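Brollthorpe Open Painting Studio
Progress report to the fund, first half of the grant period
Prepared by Soledad Prieto, 12th April

Dear members of the fund,

I send you our report for the first half of the grant. The main results come first and the money is at the end, as you asked us last time.

Workshops

The painting course started in February with two groups, one in the morning and one in the evening. In total 80 people have come at least once, and 19 of them have followed every session until now. Most are adults who did not paint since school. The evening group is more stable. In the morning group people change often, and Hugo Marín, who teaches it, has now made each session complete in itself, so that a new person can enter without feeling behind.

We work mainly with acrylic on paper and on primed board. In the plan I wrote that we would begin with colour mixing and pass to large formats in the fourth week. We changed this order. The participants asked for large paper already in the second week, and the results were freer, so we kept it. Colour mixing is now done for twenty minutes at the start of each session.

The guided journals, where each participant writes a few lines after painting, have been less successful. Perhaps half of the people use them. I do not want to make them obligatory, but I will try with shorter questions.

The workbook

The workbook for home painting is written up to chapter five, of eight. It will have 172 pages, a little more than promised, because the exercises need space for the reader to paint. Hugo has photographed 19 finished works for the colour section and their authors have signed the permission. The page layout is done here in the studio office, and the text of the first three chapters has been corrected by a native reader. 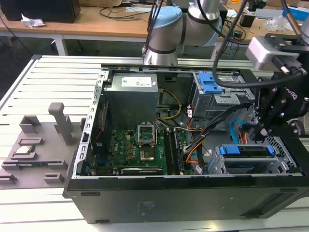
Exhibition

The room at the Bekska gallery is confirmed for the closing exhibition. It is smaller than the one in our application, so we will hang one work per person and show the rest in folders on a table. The gallery does not take commission on sales. We still need to agree who pays for the transport of the larger boards.

Money

Until today we have spent around 1,200 pounds on paint, paper and brushes, which is inside the budget. The rent is paid to the end of the course. The printing of the workbook is not yet paid, and I am waiting for a second price before I decide. I ask your permission to move 80 pounds from travel to printing.

Next steps

Chapters six to eight will be finished before the exhibition. I will send you the complete draft, and the list of exhibited works together with it.

With kind regards,
Soledad Prieto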